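Spent the morning of 30 April 2026 giving the Zarnalden cell its 300-hour service, and I had such a good time that you're all getting a thread. 1/8

The cell is one arm, one three-finger hand and one carpeted table. First job is always the finger joints. Power off, hand unplugged at the wrist, then a soft brush and a dry cloth. Carpet fluff gets EVERYWHERE. 2/8

Next, tendon tension. Our log said 893 closes since the last adjustment (I love that we log this now). Two fingers were fine. The third wanted a quarter turn, so tiny, but you can feel the difference when it shuts! 3/8

Then I power up, home the arm and put some shop stuff out for the first grasps. Small, flat, light things show up a lazy finger way faster than big chunky ones. 4/8

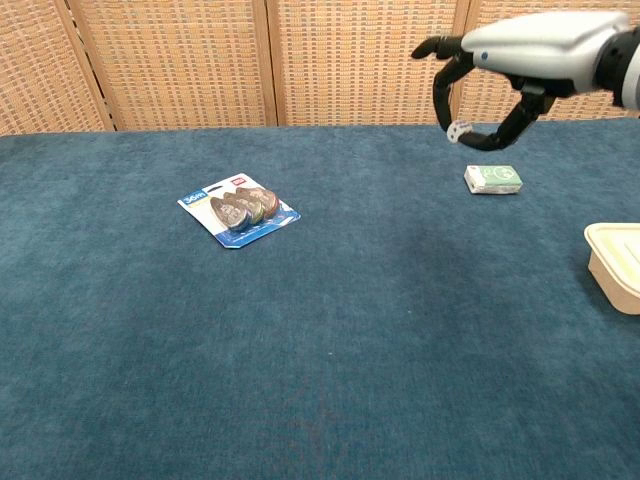
Hand open over the small box, correction tape pack over on the left.

See the round white marker low on the curved finger? I check that the edges are stuck down and wipe it with a barely damp cloth. No solvent, please. I took the print clean off one in November and felt terrible. 5/8

The carpet gets vacuumed in one direction, then I re-zero the table height. The pile squashes over time and our approach height creeps with it. We had drifted by around 80 hundredths of a millimeter, which matters a lot with a flat blister card! 6/8

Last bit is 300 slow open-and-close cycles with nothing in the hand. I sit there with coffee and listen. A dry joint has a little tick to it, and once you know that sound you'll never miss it again. 7/8

No ticks today!! Next up is the Fostcombe cell, same hand but an older wrist, and I still need to find the long hex key for it. If you look after one of these, tell me what you use on the joints, I'm always up for trying something new. 8/8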